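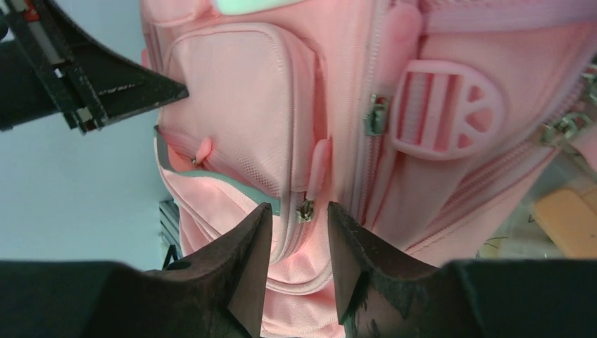

I love a zip pull you can find without looking, and I will happily talk about it at parties until people drift off towards the crisps. Most of us choose a backpack by its colour or by how many litres it claims to hold, and then we spend years opening and closing the thing -- on trains, in queues, with one hand round a coffee. The slider on this pale pink one is a little silver thing, easy to miss, but the tab fixed to it is long, rounded and rubbery, and that's the part your fingers go looking for. Give me that over a hidden zip every time!

My own conversion came in October, on a wet platform in Dritville, when I couldn't get at my ticket. The bag was a very handsome grey one and its pulls were tiny flat bits of metal, and I had gloves on. I missed the train. I went home and tied a loop of cord to every zip I own (coat, pencil case, the tent, even the cushion covers) and I've never gone back.

My friend Yuzuki Onishi, who mends bags for a living, thinks I'm too kind to rubber. She says it goes sticky with age and she'd rather have cord or leather. Fair enough, and she has seen far more dead zips than I have. But cord frays, and leather goes stiff when it's been rained on, and a good fat tab feels lovely on a cold morning.

So if you're shopping for a bag this term, shut your eyes in the shop and try every pocket. Put your gloves on and do it again. The staff may stare a bit, but you'll know within a minute whether you want to carry it.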